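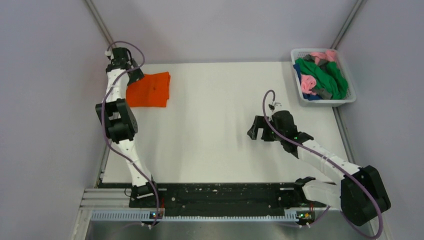

Bianca Pîrvu

Werkstattbuch Textillabor Pistesberg
Freitag, 22. November 2024

Betreff: Waschechtheit der Probefärbungen mit Krapp, Serie Kandham, Fortsetzung

Die Serie wurde mit dem Wollgarn aus der Lieferung Thakur fortgeführt. Vorgebeizt wurde wie bisher mit Alaun und Weinstein, Beizbad eine Stunde bei 85 °C, danach Abkühlung im Bad über Nacht. Eingewogen wurden je Strang 33 g Garn, trocken. Das Färbebad wurde auf 1.000 ml angesetzt, Leitungswasser, Härte nicht erneut bestimmt.

Strang A und B: Krapp gemahlen, Bad langsam auf 65 °C geführt. Bei Strang B stieg die Temperatur kurzzeitig auf 78 °C, der Thermostat der linken Heizplatte regelt nach wie vor zu spät ab. Der Farbton von B ist deutlich bräunlicher ausgefallen und wird für den Vergleich nicht herangezogen. Strang C wurde mit Zusatz von Schlämmkreide gefärbt. Ton klarer, etwas kühler als A. Herr Singhal hält den Unterschied für zu gering, um den Mehraufwand zu begründen; ich teile diese Auffassung vorerst nicht und bitte um Begutachtung bei Tageslicht.

Waschprobe: Abschnitte von A und C zusammen mit ungefärbtem Begleitgewebe in 500 ml Seifenlösung, 40 °C, 30 Minuten. Anbluten auf Wolle nach Graumaßstab bei A 4, bei C 4–5. Auf Baumwolle bei beiden 4. Farbänderung A 3–4, C 4. Das Spülwasser von A blieb auch nach dem dritten Durchgang leicht rosa. Ob dies auf unzureichendes Auswaschen nach dem Färben zurückgeht, ist offen.

Lichtechtheit: Prüflinge eingespannt, Belichtung läuft. Entnahme durch Frau Malhotra im Dezember, nach 265 Stunden. Bitte die Abdeckstreifen bis dahin nicht verschieben.

Das Netzmittel von Lutent ist fast aufgebraucht. Die Nachbestellung liegt bei Herrn Jaiswal. Bis zum Eintreffen sind keine neuen Stränge anzusetzen, ein Wechsel des Mittels innerhalb der Serie ist zu vermeiden.

Zu erledigen:
Strang B beschriften und gesondert ablegen
Thermostat linke Heizplatte prüfen lassen
Färbung A mit verlängertem Auswaschen wiederholen
Wasserhärte bestimmen und hier nachtragen

Nachtrag, nachmittags: Frau Tiwari hat A und C am Nordfenster verglichen und sieht C ebenfalls als klarer an. Rezeptur C bleibt in der Serie.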